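Home Code Issues 9 Wiki Releases

Kislow: two-arm chores and bench work

Stars 106 Forks 16

Kislow is a collection of recorded two-arm tasks, with the baseline policies we trained on them and the scripts to replay everything. It exists to poke at one question we love arguing over: can a pair of robot arms do the small, dull, fiddly jobs that fill up a home or a repair shop? Short answer so far: some of them, some of the time, and more than we expected when we began in June.

WHAT IS IN THE RELEASE

There are 16 tasks, split between two groups.

Mistmont is the household group, with 9 tasks. Folding a dish towel, sorting spoons from forks, putting lids on food boxes, wiping up a spill, pairing socks, loading a cup rack, winding up a charging cord, opening a zip bag, and changing the batteries in a remote.

Drindell is the shop-floor group, with 7 tasks. Fuse handling, pushing in a wire connector, starting a screw by hand, peeling a label, bagging washers, seating a rubber grommet, and tearing tape to length.

Each episode has the joint positions for both arms, gripper openings, the commands sent by the operator, color video from the head and from both wrists, and a one-line note saying what the operator was trying to do. The note was written before the attempt, so it tells you the goal and says nothing about how it went. Success is a separate field, filled in later by a person watching the video.

WHY TWO ARMS

We get this question a lot! One arm is cheaper, easier to calibrate, and doesn't bump into itself nearly as much. But watch yourself do any chore for a minute. You hold the jar with one hand and turn the lid with the other. You pinch the sock open and push the other one in. The second hand is often doing something very boring (holding still), and that boring part is what makes the job possible.

Fuses are a great case. They are flat, slick and small, and a two-finger gripper can only get hold of one in a few ways. If the first grasp comes out crooked, a single arm has to put the part down and try again, and a flat part lying on a flat surface is the worst thing to pick up. With two arms you can pass it across in the air and take it at a better angle.
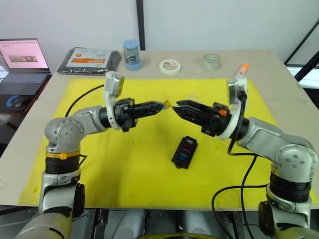
The handoff is where policies win or lose the episode. Both grippers have to agree on a spot only a little bigger than the part itself, and one has to let go after the other has closed. Too early and the part drops. Too late and the two arms pull against each other, which makes a noise you learn to dread. Our baseline does the approach beautifully and then dithers at the moment of release, opening a hair and closing again. If you have ideas about this, please open an issue, we would be thrilled to hear them.

HOW GOOD ARE THE BASELINES

Good at approach, decent at grasping, shaky at anything that depends on touch. Wiping and cup loading are the strong ones. Towel folding looks lovely when the towel starts out flat and gets strange fast when it doesn't. Sock pairing is still mostly comedy, although the policy does find the right sock more often than it manages to do anything with it.

On the shop side, bagging washers works well enough that we leave it running while we talk. Connectors and grommets are hard because the last bit of travel is all force, and the cameras can't see force. A person feels the click. Our policies push until a timer tells them to stop.

So, can machines do chores yet? If "do" means finish a known job, in a known place, with somebody nearby to reset it, then for several of these tasks I'd say yes, and it is a joy to watch. If it means walk into your kitchen and get on with things, no. Speed is the other gap. Nearly everything here is slower than a patient ten-year-old.

KNOWN PROBLEMS

- Wrist video and joint data can drift apart in long episodes. Run the align script before training.
- Loose items at the back of the work area were not kept in fixed places. Some people will want that variety and some will not.
- Shiny and clear things confuse the depth estimates we tried. No depth is included.
- Cables sometimes pass through the wrist views.
- The success field is a plain yes or no. A task that was nearly done counts as a no, so the numbers look harsher than the videos do.
- Operators got better as they went. Early episodes have more pauses and more second tries. We kept them, as those second tries are some of the most useful data we have for teaching a policy to recover.

GETTING STARTED

Clone the repository, install the requirements, then run the fetch script with the name of a group (mistmont or drindell) or a single task. The fuse task is a nice one to begin with. The parts are easy to see, the goal is clear, and you will find out quickly if your gripper timing is off.

The viewer plays all the cameras side by side with the gripper openings plotted underneath. Space pauses, and the arrow keys step one moment at a time. Please spend an evening with it before you train anything. I changed my mind about half of our settings just from scrubbing through handoffs.

Panasiuk, our training code, lives in its own folder and can be ignored completely if you have your own. The data loader doesn't depend on it.

CONTRIBUTING

New tasks are very welcome, above all dull ones. If there is something you do every day without thinking, it is probably a good test. Send a short description, a parts list using things people can buy cheaply, and a rule for success that two strangers would apply the same way. That last one takes longer to write than you'd think. We went through four versions of "the towel is folded."

Bug reports are great too. Attach the episode number and the group name, and say whether the problem shows up in the viewer or only in training.

Maintained by Jahangir Jayawardena. Last updated July 12, 2025.

7 comments Share Watch Back to top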